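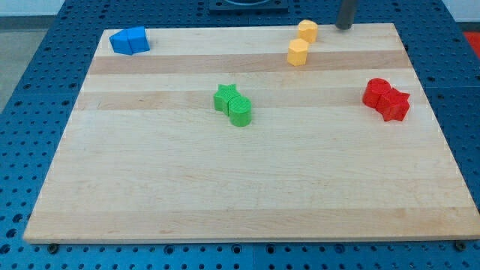 나무판 위에 색깔별로 짝지어 둔 작은 블록들

구형 콘솔에서 Genum 돌릴 만한가요? 용량이랑 프레임이 걱정입니다

밤비행조종사

안녕하세요! 비행 시뮬 입문한 지 얼마 안 된 사람입니다. 요즘 Trostel에 완전히 빠져서 퇴근하면 바로 패드부터 잡는데요(활주로에 제대로 내린 건 손에 꼽지만 그래도 너무 재밌어요!), 게시판 보니까 다들 다음은 Genum으로 가라고 하시더라고요.

문제는 제 콘솔이 구형이라는 겁니다. 산 지 8년 됐고 하드도 기본 그대로예요. 스토어에는 구형도 지원한다고 써 있는데, 영상 찾아보면 죄다 신형이나 PC로 찍은 거라 감이 안 옵니다. 궁금한 건 이렇습니다.

설치 용량이 251GB라고 나오던데 처음부터 전부 받아야 하나요? 지금 빈 공간이 그만큼 없어요.
도시 위로 낮게 날면 많이 끊기나요? 저는 높이 올라가는 것보다 건물 사이로 구경하면서 나는 걸 좋아합니다.
외장 SSD를 달면 프레임도 좋아지나요, 아니면 로딩만 빨라지나요?

신형으로 바꾸는 건 내년쯤 생각하고 있어서 당분간은 지금 기계로 버텨야 합니다. 직접 해 보신 분 계시면 꼭 좀 알려 주세요! 조이스틱은 없고 기본 패드로 합니다.

구름위산책

오 반갑습니다, 저도 구형으로 Genum 하는 사람이에요! 지금까지 3,557분 날았다고 통계에 찍혀 있네요. 생각보다 많이 해서 저도 방금 놀랐습니다 ㅎㅎ

용량부터 말씀드리면, 251GB는 세계 지형 팩을 다 받았을 때 숫자예요. 처음 설치할 때 "기본 지형만"을 고르면 훨씬 작게 들어가고, 나머지는 메뉴의 콘텐츠 관리에서 지역별로 골라 받으면 됩니다. 저는 알프스랑 북유럽만 받아 놓고 질리면 지우고 다른 데 받고 그래요. 이 방식이 은근히 여행 계획 짜는 기분이라 정말 좋습니다!

프레임은 지역을 많이 탑니다. 산, 바다, 섬 쪽은 부드러워요. 해 질 때 피오르 따라 내려가면 구형인 걸 잊어버릴 정도예요. 그런데 대도시 저공비행은 솔직히 뚝뚝 끊깁니다. 하필 좋아하신다는 게 그쪽이라 마음이 좀 아픈데, 설정을 이렇게 바꾸면 꽤 나아져요.

교통량: 끔 (도로 위 자동차가 의외로 많이 잡아먹습니다)
구름 품질: 보통
건물 거리: 2단계
프레임 고정: 켬
실시간 날씨: 끄고 맑음으로 고정

구름을 제일 낮음까지 내리면 하늘이 밋밋해져서 재미가 확 떨어지니까 보통은 꼭 지켜 주세요. 큰 도시 대신 작은 해안 도시로 가시는 것도 추천합니다. 건물이 적당히 있으면서 끊김이 덜해요. 저는 관제탑 옆을 스치듯 지나가는 걸 좋아하는데 작은 공항은 그런 장난을 쳐도 화면이 잘 따라옵니다.

외장 SSD는 저도 달았어요. 로딩은 확실히 빨라졌습니다! 전에는 비행 준비 누르고 라면 물을 올렸는데 지금은 그럴 틈이 없어요. 프레임 숫자는 그대로고요, 다만 새 지역으로 넘어갈 때 잠깐 멈칫하던 게 줄었습니다. 비싼 제품까지는 필요 없고 콘솔 포트 속도에 맞는 걸로 사시면 돼요.

패드 조작은 걱정 마세요. 설정에서 스틱 감도를 조금 낮추고 데드존만 손보면 착륙이 한결 편해집니다. Trostel보다 기수가 예민하게 움직여서 첫날은 좀 출렁거릴 거예요. 그것도 금방 익숙해집니다!

ksim_88

그냥 신형 살 때까지 기다리세요. 구형은 답 없음. 저는 한 시간 하고 지웠어요.

활주로끝집

윗분 말씀도 이해는 가는데, 저는 구형에서도 충분히 즐길 만하다고 봅니다. 구름위산책 님 설정에 덧붙일 것만 적을게요.

3월 패치 이후로 구형용 "가벼운 조종석" 옵션이 생겼습니다. 계기판 화면 갱신을 줄여 주는 건데 이거 켜니까 조종석 시점이 눈에 띄게 편해졌어요. 위치는 그래픽이 아니라 접근성 메뉴 안쪽입니다. 저도 한참 찾았네요. 외부 시점으로만 나시면 차이는 없습니다.

기체도 영향이 있습니다. 처음엔 대형 여객기 말고 Udden 단발 프로펠러기로 시작해 보세요. 계기가 단순해서 가볍고, 느릿느릿 날아서 지형 불러오는 속도가 비행기를 잘 따라옵니다. 구경하면서 나는 걸 좋아하신다니 딱 맞을 거예요! 창문 면적도 넓어서 아래가 시원하게 보입니다.

그리고 사기 전에 Sarpong 구독 중이신지 확인해 보세요. 구독 목록에 체험판이 들어 있어서 공항 하나랑 주변 지역을 날아 볼 수 있습니다. 본편이랑 같은 엔진이라 본인 기계에서 어떻게 도는지 보기에 제일 확실해요. 체험판 저장 데이터는 본편으로 안 넘어가니까 그것만 알고 계시고요.

한 가지 더, 오래된 기계면 통풍구 먼지부터 털어 주세요. 제 건 청소하고 나서 팬 소리가 엄청 줄었습니다.

밤비행조종사

와 답변 감사합니다!! 구독하고 있는데 체험판이 있는 줄도 몰랐네요. 지금 받는 중이고 Udden으로 먼저 날아 보겠습니다. 설정값도 그대로 적어 뒀어요. 건물 거리 2단계로도 버벅이면 다시 글 올릴게요!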